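The bell on the door still works

The shop stands between the bakery and the old weighing house in Zornden, and in the morning you smell bread there before you smell glue. The bookbinder has worked in this room from 2000, when she took the lease from a man who repaired umbrellas. She asked me not to print her name. "In Zornden everybody knows who it is," she said, "and outside Zornden it does not matter to anybody."

We spoke in July, at the back table, while she was sewing. She did not stop sewing for my questions, and sometimes the answer came only when the thread was at its end.

I asked her how she came to this trade. Her mother kept the parish library in Turow, and the books there were in a poor state. "I was the child who had to put the tape on them," she said. "Later I learned that the tape was the worst thing I could do. So perhaps I am still paying for it." She learned the work at the Šindelář bindery, where for the first year she was allowed only to fold paper and to sweep.
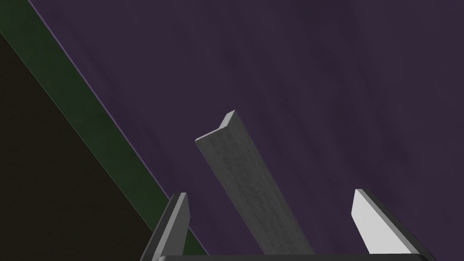 Page 132

The folding she remembers with some warmth. The sweeping less. "You fold with the grain or you fold against it, and your fingers must know this before your head does. The old foreman would take a sheet from my pile, bend it next to his ear, and put it back. He never said if it was good. If it was bad, he said it."

Most of her work today is family books: Bibles, cookery books, the songbook of a choir. Students bring a thesis in the spring and want it in two days. She takes a thesis when she must, but she prefers the cookery books, where the fat spots tell her which pages the family loved. She does not clean these spots away unless she is asked. "One woman asked, and then she telephoned in the evening and asked me to leave them. I was glad that I had begun with the spine."

Her longest job was the account books of the Kovton mill, 3504 leaves, many of them eaten by mice at the corners. It took two winters. The mill paid for the first winter at once and for the second one rather slowly, and she told me this without anger, as one speaks about the weather.
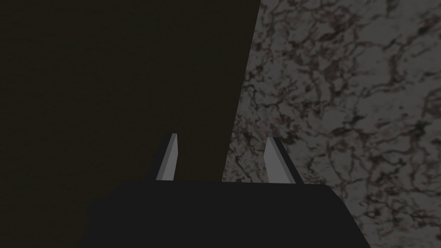

The paste she cooks herself, from wheat flour and water, and she will not keep it longer than a few days. In summer it turns sour quickly. She tried a ready-made one from a catalogue and gave the rest of it to the school. "It was not bad paste. It was only that I did not know what was in it, and a book must be opened again by somebody after me. He should be able to take my work apart with a little water and some patience."

Would she like to teach somebody? She had an apprentice for a while, a careful boy, who now makes kitchens. He visits her at Christmas and sharpens her knives. She would take another one, if he or she could stand the quiet, for there is no radio in the shop. There was one, but she noticed that she was sewing in time with the music, and the stitches became too tight.

At noon the bell on the door rang and a man came in with a dictionary that had lost its back. She turned it over, opened it in the middle and smelled it. "Cellar," she said to him. He agreed that it had been in the cellar. She wrote him a ticket and told him to come in September.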